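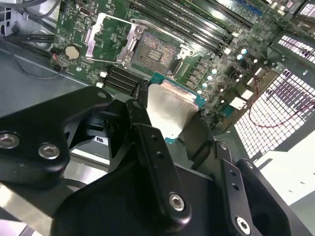

Figure 2. A processor held above a server motherboard.

4.2 Debate exposure and vote intention

We surveyed 2173 registered voters in Prostthorpe in October, before and after the second mayoral debate. Over 400 had watched it live. Among these viewers, 17 percent named a different first choice afterward, and most of the movement was between the two leading candidates. Clips shared later had little effect – 36 respondents said a clip had changed their mind. We did not ask which clip they had seen. Responses from the Canska district were weighted by age.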